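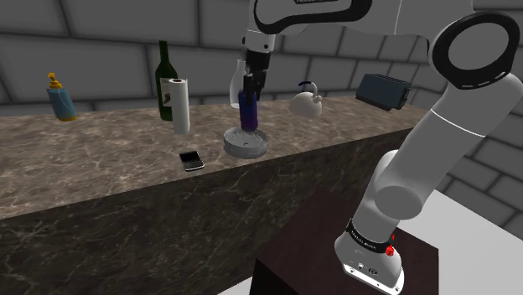
Fig. 4. Counter with marble-pattern top and pump dispenser.

4 Running a link party with the Hirkitz plug-in

4.1 Before you start
You need an administrator login for your blog and Hirkitz version 2 or later. Contributor accounts can submit links but cannot open or close a party.
Install the thumbnail module from the Bondberg package before creating your first party. Links added before the module is active will show a grey placeholder until they are refreshed by hand (see 4.4).

4.2 Creating the party
1. From the dashboard, select Parties, then New.
2. Enter a title. The title forms part of the web address and can't be changed once the party is open.
3. Under Category, choose Craft, Books, Food or Mixed. Mixed parties are not listed in the Bellini directory.
4. Set the opening and closing times. Times follow the time zone of the blog, not that of the visitor.
5. Set Links per guest. The default is 2.
6. Set the maximum number of links for the party. For a weekly party, 30 is suitable.
7. Select Save as draft.

Note: A weekly party set to open on Thursday will repeat every Thursday until Repeat is switched off. Deleting a single week does not stop the series.

4.3 Adding the party to a post
1. Open the draft party and copy the short code.
2. Paste the short code on its own line in the post. Text on the same line will be dropped.
3. Preview the post in both desktop and mobile layouts.
4. Publish the post, then change the party from Draft to Open.

Caution: Do not paste the same short code into two posts. Guest links will be split between them and can't be merged afterwards.

4.4 Refreshing thumbnails
1. Open the party and select Links.
2. Tick the entries to be refreshed.
3. Select Fetch again. Pages behind a login return no picture; ask the guest to upload one.

4.5 Closing and features
When a party closes, its links stay visible but the Add button is removed. To mark favourites, tick Feature beside the entry. Featured entries appear first in the following week's post if the Drornberg theme is in use. Other themes require the template edit by Gijs Schouten, supplied in the Extras folder.

Caution: Export the guest list before removing a closed party. Removal also deletes guest comments.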